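4. Registering a transferred player in Plinemside

Read section 3 first. Everything below assumes your club account is active and the June window has been opened by your league administrator. The sales page says a transfer takes 2 minutes. Allow longer.

1. Open Squad, then Incoming, and choose Add Player.
2. Type the surname exactly as it appears on the clearance form. The search is supposed to cope with accents. In our trials Echeverría came up only when the accent was left in. 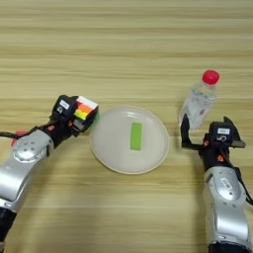

3. Pick the releasing club from the list. Sidska and Grurnen were both in there when we last looked, but the list held 2,677 clubs and several were plainly duplicates, so check the home ground before you click.
4. Enter the loan end date, if there is one. Leave it blank for a permanent move.

Caution: a blank date can't be changed to a loan later. The help desk calls this a safeguard. We'd call it a nuisance, and you will have to cancel the registration and start over.

5. Upload the signed medical form. Files over 100 pages are rejected without a message.
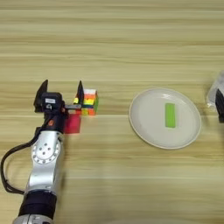 6. Press Submit and wait for the status to read Lodged. "Received" means very little — the player is not eligible until the league has countersigned.

Note: the automatic eligibility check compares shirt numbers and birth dates. It's advertised as catching suspended players too. Keep your own list of suspensions at the ground and check it before naming the team.

7. Print the confirmation and take it to the match.

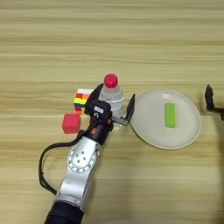
Oliwia Dudek wrote in to say step 7 is out of date: her league accepts the confirmation on a phone, and our centre-half played on nothing else all season. That may be so in her league. Ask yours, get the answer in writing, and bring the paper until you have it.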